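Notebook, April, Nitthorpe bench, after lunch

Sabina Khondokar wants a figure for how much desk clearing the hand will take off the evening shift. I don't have one I'd sign. Lamamar's sheet says 300 picks a shift — on whose desks?
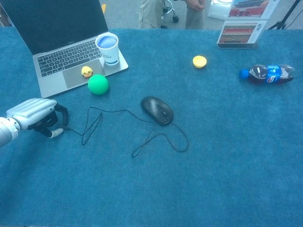

The shift plan already assumes the saving. Two people lose their last hour from it, and neither has been asked what clearing a desk involves. A bottle on its side or a ball is a fair pick. A mouse with its cable looped across the cloth is another matter, and so is a paper cup standing on an open laptop. I'd want 100 tries at each before anyone's hours change. We have 20, all on the ball.

Ask Sabina who gets called when a cup goes over.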